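Food & Home | Members' news

10/11/2022
By Cho

Supper swap, round two

Quick one this time, I'm writing between the oven timer and the school pickup. The supper swap is back on at Nulance Hall and the list is filling up faster than last time. If you were on it before you are NOT automatically on it again. Sorry. Put your name down at the desk or reply to this email.

For new people. You cook one big dish, bring it in portions, and take home the same number of portions of other people's dishes. Six portions in, six portions out. That's the whole thing. Most of it goes in the freezer and you get a couple of weeks of not thinking about dinner, or at least not thinking about it as hard.

Cost is $8 a household for the hall. Containers are up to you but please label them. Name of dish, date cooked, anything people might react to. Last round we had a tub marked "brown one" and it went home with a brave person and we never heard whether it was gravy or pudding.

What went well last time: the lentil things, all of them. The chicken and barley. A pumpkin curry that froze beautifully and I would like the recipe please, whoever you are. What didn't freeze: potato in big chunks (goes grainy), anything with a lot of cream, boiled egg. Don't do boiled egg. Pasta is fine if you stop it early, still firm, and let the reheating finish it off.

A few people asked if the dish has to be savoury. No. Crumble counts. Crumble always counts. But maybe tell us so we don't end up with nothing but crumble.

I've also been asked to run the piece on laying a table again, from the autumn newsletter, as a lot of you are having people over in the next few weeks and didn't keep it. Fair enough. I didn't keep it either, had to go digging.

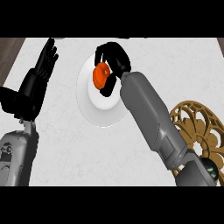
OKWOOD, May

Start with the table and not the food. I know, I know. But clear it the night before if you can, all the mail and the chargers and the thing you meant to return. Wipe it down. If it's marble, plain warm water and a drop of dish soap, soft cloth, then dry it. No vinegar, no lemon, no bathroom spray. Acid takes the shine off and you'll be looking at that dull patch for years. Same goes for spilt wine, get to it early, blot dont rub.

Then put out the plates before anything else goes down. Plates tell you how many people really fit. You want enough room between them for elbows and a glass, and if you haven't got it then somebody is sitting on the piano stool at the corner and that's fine too. Mixed plates are fine. Mixed chairs are fine. Mixed forks I used to be fussy about and have given up.

Serving dishes go in the middle if the table's wide enough, otherwise on the bench and people help themselves. Helping yourself is easier on the cook. Also people take what they'll eat, so less scraping later. A jug of water at each end. Bread straight on a board, or a tea towel if the board's in use.

Candles low or not at all. You can't talk through a candle.

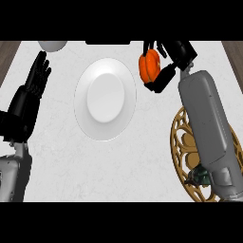

Cho

I'd add one thing to that now, six months on. Warm the plates. Ten seconds of bother and the food stays hot through the bit where everyone is still finding a seat and telling each other to start. Low oven, few minutes, oven glove. Not the ones with gold on the rim, and check the bottom if they were a present.

Oval plates, somebody asked. Great for fish or for anything with a sauce on one side and greens on the other, bit of a pain in the dishwasher. I would buy a couple secondhand and see if you use them before going for a full set. The op shop in Okwood had a shelf of white ones last I looked, cheap too.

Back to the swap. Some of you want to know how much to cook. A normal family recipe serves four, so one and a half times that and you're there. Cook it the day before, cool it properly in shallow trays, then fridge. Please don't bring it in hot. The hall fridge is small and hot tubs warm up everyone elses.

Veg for anyone who needs it: Kodance are doing their big mixed box for $44 again and will drop at the hall if enough of us order together. Onions, carrots, pumpkin, spuds, some greens. Add a note if you don't want beetroot, or if you want mine.

We raised $136 on the cake table last round, all of it going to a new urn. The old one has been dripping since before I joined and the tray underneath is now doing most of the work. New urn should be in by the time we meet. Fingers crossed.

Still needed – a couple of cooler bags, masking tape, markers that write on plastic, and someone with a strong back for the trestle tables. Also freezer space for the late pickups, if you live close by and have a drawer going spare.

If you've got a recipe from last time please send it in, even just scribbled on a bit of paper and photographed. I'll type them up over the break. Pumpkin curry person, I mean you.

Timer's gone. List is at the desk.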